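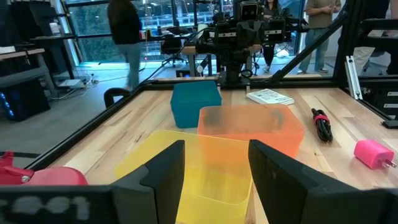

Color bins for cables and chargers – does this really work for anyone?

gristmill_dad
Posted 2025-12-21

I keep reading that the cure for a junk table is to give every kind of thing its own colored bin. Yellow for one thing, orange for another, teal for whatever is left. I bought in. I have a yellow one and an orange one you can see through, and a teal one you can't, and I still have a charger lying on its side and a cable sitting out on the wood right next to three bins.

So before I spend more money on the Hevden set everyone pushes, convince me. What goes in which color, and does it stay that way past the first week?

plumbline44
It stays that way if you label them. Color alone tells you nothing. I had mine sorted by color for years and my wife never once knew that orange meant batteries. Why would she?

gristmill_dad
Labels I'm skeptical of too. A label on a bin that holds four kinds of adapter just says "adapters."

oatsandends
I'm going to defend the colors. I have the see-through kind, same as you, and I don't need to read anything. I can tell there's a cord in there from across the room. The solid ones are where stuff goes to die. If I were you the teal one would be for things you don't touch more than once a year, or I'd get rid of it.

plumbline44
You can tell there's A cord in there. You can't tell which cord.

oatsandends
That's what the straps are for. Hook-and-loop, one per cable, different color per type. Red is USB at my house. You wrap the middle and toss it in. A pack lasts forever and they don't go brittle like rubber bands do.

kettle_and_fern
Straps yes, 100%. I will say coil it first and then strap it. People fold the cable in a zigzag and cinch it down hard and then complain that it quits charging. A loose coil about the size of your palm is fine.

I am less sold on the bins. I moved in May and counted what we had because the movers wanted a list, and we had 33 cables. We use six. The other ones had a very nice bin.

gristmill_dad
OK this is closer to what I suspect. The bins are a way to avoid throwing things out.

sawhorse_ed
Been saying it on this board for years. Every thread about bins is a thread about owning too much stuff.

That said, I don't agree with tossing cables. The one you toss is the one you'll need. I threw out a printer cord once and spent an afternoon driving to Flasevthorpe to replace it.

kettle_and_fern
One cord, one afternoon. I'd take that trade over storing a box of them for ten years.

sawhorse_ed
You haven't driven to Flasevthorpe.

tin_lid
Question on the Hevden bins, are they the ones that stack or the ones that nest? I got Tanner bins last time because they were cheaper and the sides flare out, so when they're empty they nest great and when they're full they don't stack at all. The listing said "stackable." It had 926 reviews and I guess I read the wrong ones.

oatsandends
Hevden stack if you buy the lids. Lids are separate. Of course.

gristmill_dad
Lids separate, good to know. That alone takes them off my list.

plumbline44
Get bins with lids and you'll stop putting things away, guaranteed. Nobody takes off a lid to put back a phone charger. It goes on the table next to the bin, same as now.

tin_lid
I do take off the lid, but fair.

oatsandends
One more thing on chargers. Buy them in a loud color. I have an orange one and it has never once left the house in a guest's bag. The white ones walk off.

gristmill_dad
Mine's hot pink and I'll give you that one. It's ugly and I always know where it is. Doesn't mean it's put away.

What about the paper? Every gadget comes with a little folded booklet in tiny gray print and I never know if I should keep it.

kettle_and_fern
Recycle it. They're all online.

sawhorse_ed
They are online until the company folds. I had a Kindon label maker and the site is gone. I keep every booklet in one big envelope, flat, and it takes up no room.

plumbline44
Write the model number on the charger with a paint pen and recycle the booklet.

tin_lid
A paint pen on a pink charger, lovely.

gristmill_dad
So far I've got no lids, straps yes, teal bin on probation. Still not convinced I need the orange one. Going to try one bin for a month and see what ends up on the table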